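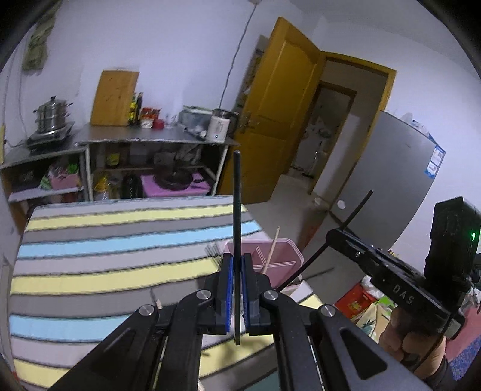 I have written 84 rules for collecting demonstrations with hand-held grippers, and I'd like it known that I follow most of them.

Rule 2 is the one people argue with. Close the fingers on the object, then stop squeezing. Thin rods and chopsticks bring out the strangler in everyone. Damian Duda grips a stick as if it owes him rent, and you can tell his recordings from mine by how badly the thing tilts when he lets go.

Then there's the two-hand rule: one gripper holds still while the other moves. I stole it from an old Walczak assembly handbook and have never been thanked for it. Liudmyla Panasiuk wants an exception for sorting into compartments, where she says both hands ought to be busy. She's probably right. I've told her it's under review, meaning I haven't opened the file since November.

We break after 45 minutes, no heroics. Tired wrists start cheating, and the cheating goes into the data with everything else.

What I won't bend on is fumbles. If you drop the stick, pick it up, finish the task and mark the take. Don't delete it. Kultik once asked us for 3,000 clean takes, and I wrote back asking how they defined clean. Still waiting on that one.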